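Can any of them tidy a desk yet?

fuseini_a
Monday, 10:15
Brallow want 300 a month to lease us an arm for clearing desks after hours. Has anyone got one doing real chores, or is it all demos?

Zurkbridge_Al
Depends on the chore. Picking up something soft is fine. Anything flat on the table is still a pain.

tillyp
Disagree. Ours at Phuthong sorts returns all day and manages roughly 200 items a shift. It's slow but it does it.

Zurkbridge_Al
Returns in a tray aren't a desk. These are the two sorts of job I mean:
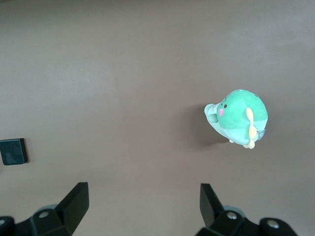
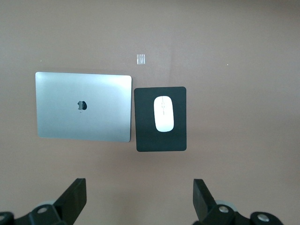 Plush toy in the first, closed laptop with mouse and pad in the second

A plush gives when you squeeze it, so a sloppy grip will do. Try getting two fingers under a shut laptop.

tillyp
Why lift it at all? Push it to the edge and grab it there — people do the same.

Zurkbridge_Al
And if it goes over, you've lost 1,000 quid.

fuseini_a
So toys yes, laptops no? We're an office, we haven't got many toys.

mr_addo
I'd wait. We had a Plivent on trial in February and wiping down was the only job we kept it on.

tillyp
Which model? Ours never managed wiping.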